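Fruit week, notes before I forget

Feb 6, 2018
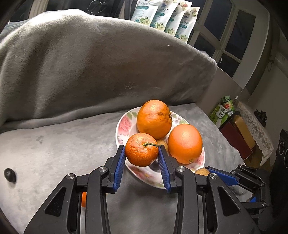

Small tangerine, stem on, just clear of the plate.

Quick one tonight, typing this between charging and dinner. Been meaning to write up the fruit set since I started it and keep putting it off.

Where things stand: 3,130 grasps kept in total, 173 of those fruit. So fruit is a tiny slice. It's also the slice that breaks the model, so that's where the evenings are going now.

For anyone new, the setup is the same one from the Clandham posts. Hand gripper, camera on it, I squeeze, it records, the learner gets the video plus how far the jaws are open. No arm on my side. The arm lives at Aoun and only sees the data after I upload. Fine by me, I get to do this at home in socks.

Why fruit. The old set was mostly blocks, cups, tape rolls, stuff with sides. The model got very sure of itself about sides. Then they gave it an orange at Aoun and it squeezed above the middle every single time and the orange went down and out. Like a wet bar of soap. They sent me the clip, I watched it too many times.

So, what I'm trying to do differently:

Grab at the widest part. Sounds dumb but when I went back over my early fruit ones I was grabbing high on maybe half of them. My hand corrects without telling me. I feel it start to slip and squeeze harder and it holds, and the recording just shows a high grab that worked. That is teaching exactly the wrong thing. Those are out now.

Go slow on the close. I was snapping the jaws shut, from boredom mostly. At the frame rate we've got, a snap is like two pictures, open, closed. Nothing in between to learn from. Now I count in my head while closing.

Leave the neighbors in. First batch was one piece of fruit alone on a plate and it was way too easy. With other fruit on the plate you have to find a gap for both jaws, and sometimes there isn't one and you have to nudge something first. I keep the nudges. Onside (the labeling tool, not the old one, the old one is dead) lets me tag them as their own step, so they don't get mixed up with the grasp.

Stems. I was pulling them off at first to be tidy. Stopped. Somebody's going to hand this thing a tangerine with a stem on it sooner or later and I'd like it to have seen one. Also a stem gives you something to watch when the fruit rotates in the jaws, which it does, a lot more than I thought. You can't see a round thing spin unless there's a mark on it. Blemishes good for the same reason. Ugly oranges are welcome here.

Hold before putting down. I do a slow count of three up in the air now. Drops mostly happen late, after it looks fine, and if I put it back right away we never catch those.

Sessions. I do 10 grasps, put the fruit back different, 10 more, then stop and check the files before going on. Did one long run in the first week without checking and the jaw reading was stuck at zero the entire time. All of it junk. An hour and a half. So, sets of 20, check, go on. Boring but I sleep better.

Failures: keeping them. Asked Flandmont about this, they're the ones running the training, and they want drops and misses as long as they're tagged. What they don't want is me fumbling and then fixing it and calling it a success. So rule is, if I had to regrab, it gets its own tag. I was not doing that untill last week. There's some cleanup to do there and I'm dreading it.

Things I still don't know:

Soft fruit. A tangerine has some give in it and I can feel that in my hand, but the learner only has the jaw opening and the picture. No force sensor on mine. Is the opening number enough to tell "holding it" from "crushing it"? My guess is no. Would love to be wrong.

Cloth under the plate. Mine slides a little when I come in low, fleece is bad for this. Part of me wants to pin it down, part of me thinks people's tables do that so leave it. Leaving it for now.

Lighting. I do nearly everything in the evenings, so it's all lamp light. Need some mornings in there. I am not a morning person, we'll see.

Plan is to get the fruit pile a lot bigger and send the next upload to Aoun in March, then they rerun the orange test. If it still grabs high after that then its not my data, or its worse than I thought.

Oh and the drop tags got renamed in the last Onside update, so if you're using my export script from the Clandham post it'll skip them without any error. Fixed version goes up when I get to it. For now change "drop" to "dropped" in the filter line and it runs.

Ok, dinner.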